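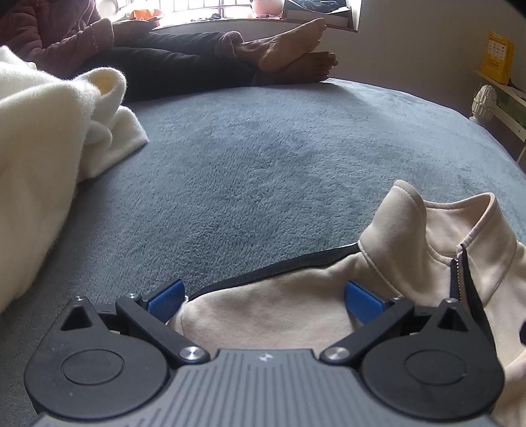 Hafþór Hjaltadóttir wrote in to ask whether a policy trained only on hand-held gripper demos can really fold clothes it has never met. Yes, and we're thrilled with how well! Gerkura learned from 1000 demos recorded in ordinary homes (beds, blankets, daylight and all), then got 39 garments that were new to it and folded 30.

Zippers are still the fun part. A beige garment with a stand-up collar and a dark metal zipper, bunched up on a plush blanket, gives the blue finger pads plenty to choose from. Collar first is our favorite!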